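Countertop grouping

Countertop grouping is a way of arranging small kitchen appliances, canisters and boards so that the front of the counter stays free for cooking. It is promoted in home-organizing guides as a cure for clutter. The evidence for this is thin, and much of what is written on the subject comes from firms that sell canisters.

Origins of the term

The phrase is usually credited to the storage firm Brokari, whose 2000 catalog divided the counter into a "back row" and a "work row." Kumiko Takeda, a kitchen planner in Trarnton, has disputed the claim. She points out that cooks pushed things against the wall long before anyone sold them a system for it.
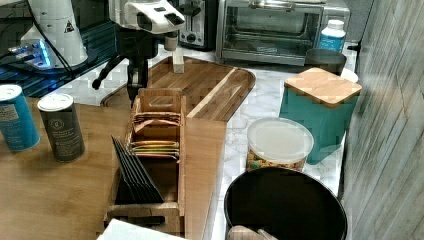
The back row normally holds whatever plugs in, along with a few containers. Guides present it as a strict line, though in practice it collects strays. On one marble counter a toaster and a stainless steel toaster oven share the back with a white plastic bottle and a dark gray cup, and a large cutting board with a juice groove takes the space in front. Whether a bottle and a cup amount to a "group" depends on how generous the reader feels.

The sink side

Space beside a sink is treated separately in most schemes. The Buvley handbook asks for 30 centimeters of clear surface there, a figure it repeats in every edition and never supports. 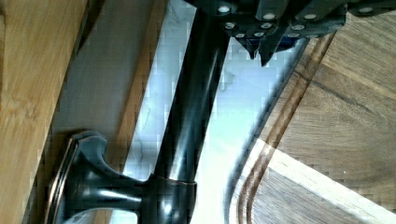
Faucets receive little attention in the literature, although they decide how much of the nearby counter can be used. A long spout needs room to swing, and a flared handle set to one side, as on the dark bronze faucet here, needs room for a hand as well. Coppery edges and a glossy finish are sometimes said to "anchor" a counter visually – a claim that is hard to test.

Appliances as shelves

Nearly all guides advise against putting things on top of a toaster oven, and nearly all households seem to do it. Towels are the usual offender. Takeda considers the habit a sign that the kitchen lacks a rail.

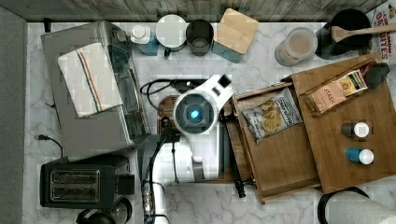

Manufacturers' manuals are the better source on this point, as the clearance an oven needs varies by model. Organizing guides tend to give a single rule for every appliance, and readers should be wary of it.

Canisters

Matching canisters are the most heavily marketed part of the method. Vass, which makes them, surveyed 300 buyers and reported that 47 percent felt their kitchens were larger afterward. No kitchen was measured. Clear containers at least show what is left inside, while opaque ones depend on labels or memory. 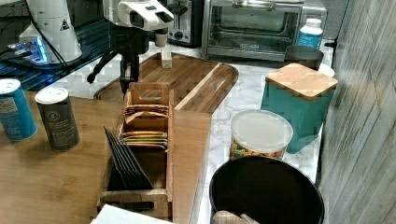
Criticism

The main objection is that grouping moves clutter without reducing it. A full back row leaves the wall hard to wipe, and the items at the rear are awkward to reach. Supporters reply that a clear work row is the only goal, but the same guides also promise calmer mornings and quicker cleaning, and offer no figures for either.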